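Sewing by the Square: A Morning with Noemí Robles

9/1/18

I'd been trying to pin Noemí Robles down since the quilt show in Prasinley, and when she finally called me back she was in the middle of ironing. "Come over, but you'll have to talk while I press," she said. So I did, and I came home with two bags of scraps I hadn't planned on (my husband has stopped asking).

Noemí started quilting at 38, after a neighbor gave her a box of shirts too worn to donate. Her first quilt took her 12 months and it isn't square. "It's a trapezoid! My son still sleeps under it. One foot's always cold."

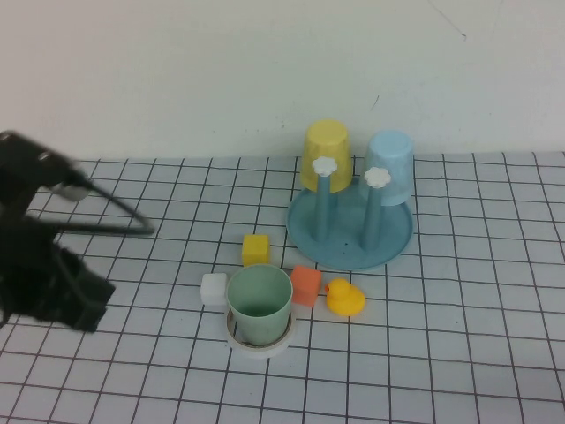 White tabletop with grid lines.

I wanted to know how she went from that to the blue and rust quilt everybody was crowding around in Prasinley. She laughed and told me she got tired of ripping out seams. For a whole winter she sewed nothing but four-patches, over and over, until her corners met. "I was so bored. I listened to every ball game on the radio, even teams I can't stand."

Her patterns mostly come from an old Benthorpe booklet with the cover gone. She draws on the pages, crosses things out, argues with it in the margins. One note just says NO.
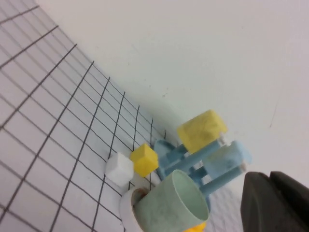 On picking colors

"People get scared of color," Noemí told me, and I had to admit I'm one of them. Her trick is to choose the ugliest fabric first. She had a mustard Varghese print out that day, really something awful, and then she laid a gray next to it and I wanted a whole bedspread. She buys 3 yards of anything she hates and one yard of anything she loves, which I still don't understand.
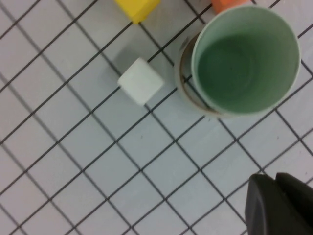 Quilts are made of little squares, and I've always been the kind of person who sews them straight up and down, like bathroom tile. Noemí likes hers on point, meaning the whole layout gets turned so each square stands on a corner. Think of those slanted diamonds of grid line with the one white block sitting among them, and you've got the start of her favorite setting. The edges need triangles to fill them in, and that's where I always quit. "Cut them too big and trim later," she said. "You've got scissors, don't you?" 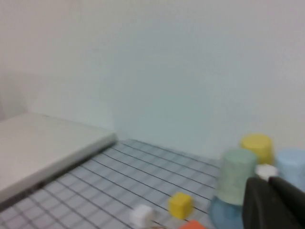

What's next

She's finishing a baby quilt she promised for August and feels bad about. After that there's a class at the Pukden store, two evenings, beginners welcome. I've signed up. Noemí says to bring a sharp rotary blade, a lunch, and the fabric you like least.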